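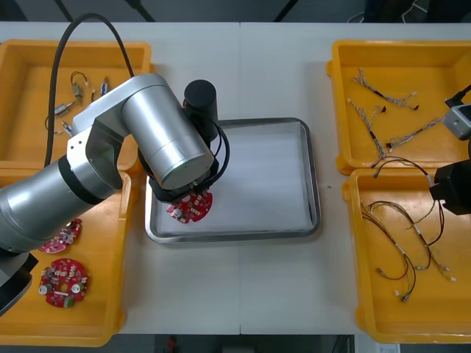
Kitting exercise, Kinsella workshop: a circuit board held over the lined tray.

Workshop Tips for Student Kitting Cells
Patbridge Technical Institute, Automation Club

The following advice is issued to members of the Automation Club and to students taking the second-year project in parts handling. It concerns the kitting exercise, in which two robot arms take parts from open bins and place them together in a shared tray. Members preparing for the Forden Cup should read it alongside the competition rules, which take precedence wherever the two differ.

Setting out the table

Place the tray first and the bins afterwards. The tray should stand where both arms can reach it without stretching, and the bins should be grouped on the side of the arm that will use them. Once the positions are agreed, mark the corners of each bin with low-tack tape. A bin that has moved by the width of a finger is enough to spoil a taught position, and the fault is often looked for in the program when it lies on the table.

Keep one family of part to each bin. Circuit boards should not share a bin with wire harnesses, as connectors catch under the edge of a board and are lifted with it.

Line the metal tray with plain white paper, cut to fit the floor and pressed flat into the corners. The paper softens the contact when a board is set down and makes small parts easier to find. Replace it when it creases. Offcuts from the drawing office are kept in the plan chest and may be used freely.

Cables on the arm

Before power is applied, move each arm slowly by hand guiding through the whole of its intended path and watch the cables throughout. There should be slack at every joint, but no loop hanging low enough to catch the rim of a bin. Members should repeat this check after any change to a bin position, however small. Hook-and-loop ties are preferred to plastic ones and will be found in the drawer labelled Wisus, named after the club's first arm. 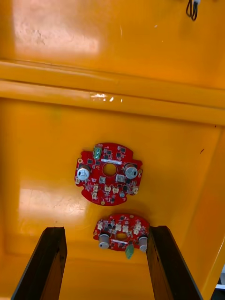

Picking up round boards calls for patience in teaching the approach. Students tend to open the gripper as far as it will go, which brings the fingers against the bin wall or a neighbouring part. The opening should be only a little wider than the part itself. It is also necessary to look at what stands on the board near the point of contact. With the red practice boards, a finger can come down right beside one of the tall silver capacitors, and closing at that point places the load on the component. Turn the wrist until the fingers meet the bare rim, then teach the position again. Two boards of the same pattern may also lie in the bin facing opposite ways, one with its row of cream connectors towards the wall and the other with its row away from it. A grip angle taught on the first should not be assumed to suit the second.

Lighting

Glossy plastic bins reflect the ceiling lights, and the patches of glare can be brighter than anything the students wish the camera to find. Try the following before altering any vision settings:

Switch off the row of lights nearest the cell and look at the camera view again.
Turn the bin through a quarter turn, if its shape and the reach of the arm allow.
Lay a matt sheet of the same colour on the floor of the bin.
Set the exposure with parts in the bin, never with the bin empty.

Record the lighting used in the cell notebook. A program taught in the afternoon with the blinds open may behave differently at 9 in the morning, and the note will save the next group a good deal of work.

Placing boards and harnesses

The board goes into the tray before the harnesses. It is the heaviest part of the kit and has a known outline, so a fixed place can be given to it and the remaining space left for the wires.
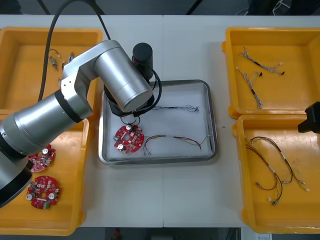 Harnesses should be held close to a connector, where the wires are gathered and keep their shape. A harness gripped at its middle will swing and may settle across the board. Lower it until the free end touches the paper, pause, and then draw the gripper slowly along the line in which the harness is to lie before letting go. This takes longer than a straight drop - members will find that it is still quicker than sorting out a tangle.

Where several harnesses are kept in one bin, lay them side by side at the start of each session, with the plugs towards the arm. Senan Mac an tSaoi, who runs the project class, asks that this be done by hand and by the same student throughout a trial, so that results can be fairly compared.

Speed

Keep both arms at reduced speed until the group has completed a full kit without a stop. Only one arm may be inside the tray area at a time. The shared-zone signal must be tested at the start of every session and may not be bypassed for a timed run.

Closing the session

Return the arms to their parked positions and switch off at the wall panel. Put all parts back in their own bins and check the floor beneath the table for anything dropped. Boards with a bent terminal or a loose capacitor go into the repair box with a slip stating the fault - they must not be returned to the bin.

Questions about the cell should be addressed to Nuala Mac Mathúna in Room 128. Notebooks for the October trials are to be handed to Domingo Vergara or Yee-man Ho.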